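The colourful plastic that refuses to leave the cupboard

Open the low cupboard in most family kitchens and something plastic will roll out. It might be a cup with a chewed rim, or one of a set of bowls bought for a second birthday and still in use long after the child has started school. Plastic tableware is cheap and hardly anyone gives it a second thought, but it often sees more meals than the good plates.

In Bornden, a shop called Kontogiannis has sold it for 17 years. The shelves by the door hold bowls and cups in every colour, sold singly, and customers put together their own sets. The shop says that mixed colours outsell matching ones by a long way. Parents buy one colour per child in the hope of avoiding arguments, and then come back for a second red.

The appeal is easy to see. A plastic bowl weighs next to nothing, so a small child can carry it to the table. If it is dropped, you wipe the floor and carry on. It goes to the park, the beach and the bath, and at the end of the day it goes back in the cupboard.

Storage is where the trouble starts. Bowls bought at different times rarely sit inside one another properly, and cups are worse. Most people end up with a stack that comes down whenever the door is opened. At the Flasgate toy library, which lends out kitchen playthings as well as jigsaws and ride-ons, the tableware goes back into shallow boxes, with bowls in one and cups in another. The boxes have no lids. Lids were tried and went missing within a month.

Bowls of the same shape should be nested with the largest at the bottom, and no more than four or five to a pile. Cups do better on their sides in a drawer, or upright in a tray. If you only have one shelf, put the cups at the front, as they are used most often. Anything cracked should go, along with anything that still smells of curry after two washes.

Children have their own ideas about all this. Give them a table and a few pieces and they will build upwards, and the fun lies in using the wrong things. A cup in a bowl makes a good start. A bowl on top of the cup is harder, and after that every piece has to be set down slowly.

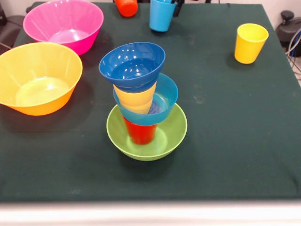
Bowls and cups by turns, from lime green at the bottom to royal blue at the top.

Towers like this need very little. A tablecloth helps to deaden the noise, and a wide bowl makes the steadiest base. Start with the pieces a child can reach while sitting down, and keep glasses and hot drinks on another surface - preferably in another room.

The toy library lends its sets for three weeks at a time. Kodska, which supplies some of them, sells a mixed box of 60 pieces to nurseries and playgroups, far more than a household needs. For a family of four, six bowls and six cups will cover breakfast, a visiting friend and the one that is always under the sofa.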